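Robot Demonstration Operators (Casual and Part-Time)
Heltel, Kiltberg site
Posted 1 April 2025

Heltel is hiring operators to record manipulation tasks on our tabletop robot stations at Kiltberg. You will carry out everyday handling jobs by remote control or by guiding the gripper with your own hands, and the recordings will be used to train control software. There are 11 positions. No robotics background is required. We provide paid training before you record anything that counts.

About the work

Each operator is assigned to a station for the length of a shift. A station has a work surface, a gripper with a wrist camera, a set of objects and a screen showing the current task card. The task card gives the starting layout, what has to be done, and what counts as a finished attempt. You set out the objects, start the recording, do the task, stop the recording and reset.

Most tasks are short. Current ones include opening and closing hinged cases, putting small items into a case, folding cloths, stacking cups, and moving things between trays. You will repeat the same task many times in a shift, with the objects moved or turned slightly between attempts. This is repetitive work and we would like applicants to understand that before they apply.

There are two ways of demonstrating, and you will learn both.

Remote control: you sit at a desk beside the station and move a pair of handles. The gripper follows your movements. You can look at the station directly or at the wrist camera view on your monitor. Most tasks are recorded this way.

By hand: you hold a handheld gripper with the same fingers and camera as the robot's and do the task standing at the table. This is faster, but you need to keep your movements smooth and your free hand out of the camera's view.

The case tasks are where most new operators start. The operator has to judge where the fingertips are in relation to the rim and the floor of the case, often from the wrist view alone, and glossy plastic throws back glare that can make the distance hard to read.
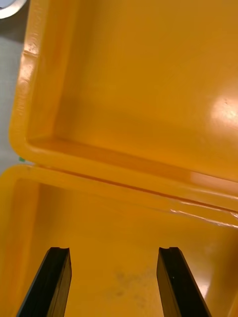 What you will do

Record demonstrations from task cards at a steady pace, without rushing.
Reset the work surface to the starting layout between attempts.
Mark each attempt as good, failed or unsure. Failed attempts are kept, so please mark them truthfully.
Write a short note when something unusual happens, such as a dropped object, a slipped grip or a lag in the controls.
Wipe down objects and check the fingertips for wear at the start of each shift.
Stop the robot and call the shift lead if anything sounds or moves differently from usual.

What we are looking for

Good hand-eye coordination and patience with fine, repeated movements.
Normal or corrected vision, including the ability to judge depth from a flat screen. We test this in the trial session.
Ability to sit or stand at a station for 30 minutes at a time. There is a break after every block.
Ability to read and follow written instructions in English.
Legal right to work. You must be at least 18.

Experience with sewing, model building, dental or lab work, crane or excavator controls, or video games can be useful. None of it is essential. Left-handed applicants are welcome and the handles can be set up for either hand.

Hours and pay

Shifts are four hours, morning or afternoon. Part-time operators work four shifts a week. Casual operators choose from the open roster and need to be available for at least two shifts a week. We do not run night shifts.

Pay is hourly and is the same for remote control and handheld work. The rate for each position is set out in the offer letter. Training and the trial session are paid at the full rate. There is no piece rate and no bonus for the number of attempts recorded.

The first project is a set of 2,000 accepted demonstrations across the case and tray tasks, of which 451 have been recorded. We expect to finish it in June. Operators who want to stay on will be offered shifts on the next set, which will be recorded at our Sokgate site. Sokgate is a separate workplace and you are under no obligation to move there.

Privacy and recordings

The station cameras are aimed at the work surface. Your hands and forearms may appear in handheld recordings. Please remove rings, watches and anything with your name on it before you start. We record the movements of the handles, the gripper position and the camera video. No sound is recorded. You will be asked to sign a consent form on your first day, and you can ask us to delete your recordings up to the point where a set is closed.

The recording software is called Simões. You will have your own operator number in it, and your name is not stored with the demonstrations.

How to apply

Send a resume of no more than two pages to the Heltel hiring desk through the form on our careers page. Tell us which shifts suit you, whether you want casual or part-time work, and whether you need any changes to the desk, chair or controls. A cover letter is optional.

Suitable applicants will be invited to a two-hour trial session at Kiltberg. You will get a safety briefing, a turn on both types of control and a simple case task to try. We are looking at how you follow the card and handle a mistake. Speed is not scored.

Wear closed-toe shoes and sleeves that can be rolled up. Lockers are provided. Street parking near the site is limited in the mornings, so please allow extra time.

Applications are read as they come in, and the posting will be removed when all positions are filled.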